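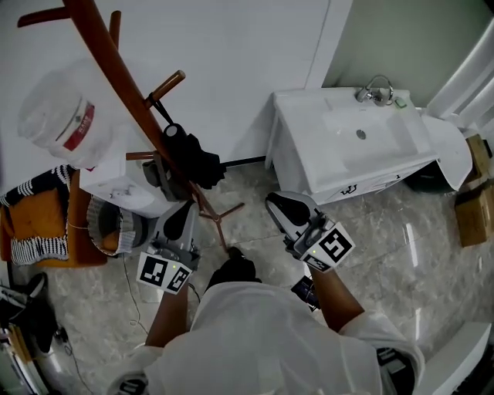
图片来源:Shanti Sengar

发件人:老秦
日期:2018-10-12
主题:Re: Kedeck 接 Vulora 丢音符的问题

Shanti Sengar 写道:
> 我用 Kedeck 的琶音器往 Vulora 发音符,速度一快就有音挂住不放,
> 只能按 Panic。换过 USB 线,没用。缓冲从 200 调到 3000 也一样。
> 日志里每次都停在第 977 条附近。有人碰到过吗?

碰到过!八月份我被这个折腾了整整两个晚上,最后差点把键盘卖了。

我这边的毛病出在 MIDI 时钟上。Kedeck 默认会把时钟同时发到所有端口,Prurlow 那个虚拟端口又原样转一遍,结果 Vulora 收到两份时钟,琶音一快,Note Off 就排到后面去了(至少我看日志是这个样子,懂行的朋友请指正)。你先到 Prurlow 的路由页里把“转发实时消息”的勾去掉,只留音符和控制器,然后把 Vulora 关掉重开,光重新选端口不行,我试过。

另外看一下通道。我有个旧工程,琶音器在 13 通道,踏板却还留在 1 通道,延音踩下去就再也收不到松开的消息,听起来跟挂音一模一样,特别能骗人……

缓冲那一项我觉得不用动,调回 200 就好,开到 3000 弹起来手感太拖了。

要是这样还挂,麻烦把日志从第 977 条往前多贴一段,最好带上时间戳。Pascu 自带的监视器就能导出,存成纯文本,别发压缩包,列表会把附件吞掉。

对了,你 Kedeck 的固件是哪一版?我的还没升级,一直不敢点那个按钮,哈哈。

老秦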